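Courses > Textiles 52 > Handouts > Insulation

Insulation, part two. Last time we learned that fabric does very little and the air inside it does the rest, which is a hard thing to hear after paying for the fabric.

Loft is how much room the fill takes up under a small weight. Stitch lines hold the fill in place and also leak heat, a trade every maker pretends to have solved.
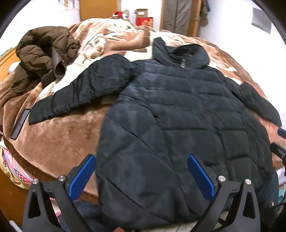 Fig. 20. Puffer jacket with wide stitched channels.

For the lab, squash your sample flat, let go, and time its recovery. Write down the number you got, even if your neighbor's is prettier. Read the Grinley chapter before then.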